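Module handout: Robot Learning and Simulation
Session notes: Training in simulation for fetching tasks
Module leader: Auður Bach
Issued 22 May 2026

Purpose of these notes

These notes accompany the lecture on learning from simulated demonstrations. They set out the method followed in the Tremside study, which the practical work of this module repeats on a smaller scale. Students are expected to have read them before the practical and to bring a copy with them. Material marked for further reading is not examined.

1. The problem under study

A robot is asked to find an object in a home, approach it and take hold of it. The object may stand upright, lie on its side or rest inside a recess with walls on either side. Each of these cases calls for a different approach path and a different shape of the hand. A method that has been trained only on upright objects on open tables will often fail when the same object is placed elsewhere.

Collecting demonstrations of every such case on a real robot is slow. The Tremside study asked how much of this work could be moved into simulation, and what was lost when it was. The study was led by Preben Eskildsen and used a simulator named Ternura, in which a person guides the robot's hand and the resulting motion is recorded together with the view from the robot's head.

2. Terms used

Demonstration: one complete recording of a task, from the starting position to the end of the attempt.

Placement: the position and orientation of the target object at the start of a demonstration.

Policy: the learned rule that takes the current view and the state of the robot and returns the next movement.

Success: the object is held clear of its supporting surface when the attempt ends. An object that has been pushed, tipped or dropped does not count.

3. How the demonstrations were made

The full set contains 1,168 demonstrations recorded in 38 simulated rooms. The rooms differ in floor covering, furniture and the shape of the spaces in which objects are put. No room used for training was used again for testing.

In each room the operator was given a target and a starting position. The operator moved the hand towards the target at a steady pace, closed it and lifted. Demonstrations in which the hand passed through a solid surface were removed by an automatic check. Failed grasps were kept in a separate set and were not used for training in the main experiment.

The recess cases deserve particular attention. The side walls limit the directions from which the hand can enter, and the policy must therefore choose its line of approach while the hand is still some way off. A late correction is likely to bring the fingers against a wall.

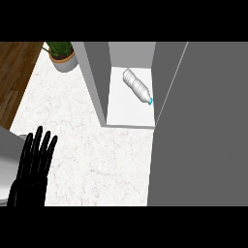 Figure 1. Simulated recess case: a clear plastic bottle lying on a white shelf, with the robot's hand open and still at a distance.

Students should consider Figure 1 in relation to orientation. The bottle lies diagonally, and a grasp across its body requires the hand to be turned to suit. The bottle is also close in tone to the shelf beneath it, and the policy has less contrast to work with than it would have with a strongly coloured object. Both points are taken up in the practical.

4. Training

The policy was trained by imitation. At each step it was shown the recorded view and asked to predict the operator's next movement, and the difference between the two was used to adjust it. Training was repeated 3 times from different starting values, and all results were averaged over these runs.

Two changes were made to the views during training. The lighting was varied at random, and the surface patterns of floors and walls were exchanged between rooms. The shape of the room and the placement of the object were left as recorded. A second policy was trained without these changes for comparison.

5. Results

Each policy was tested on 45 placements in rooms it had not met before. The policy trained with varied surfaces did better overall, and the gap between the two was widest in the recess cases. On open surfaces the difference was small and should not be given much weight.

The most common failure in both policies was a hand that closed too early, before the fingers had passed to either side of the object. The next most common was contact with a side wall during the approach. Failures to locate the object were rare once the object had come into view.

6. Limits of the study

The results apply to simulation. Contact between fingers and a light, smooth object is difficult to model, and a grasp that holds in Ternura may slip on a real robot. The test set is also small, and students should avoid drawing conclusions from differences of one or two placements.

A follow-up using a physical hand is planned at the Katbridge laboratory in August.

7. Preparation for the practical

Before the session, students should:

Read sections 3 and 4 again and note any step that is not clear.
Sketch two possible lines of approach to the bottle in Figure 1 and state which they would expect to be safer.
Write a short paragraph on whether the failed grasps should have been included in training.

Written work is to be handed in at the start of the practical. Late work will be dealt with under the usual module rules.

Further reading: Hafþórsson, lecture notes on imitation learning, chapters on data collection and error build-up. Copies are held in the module folder.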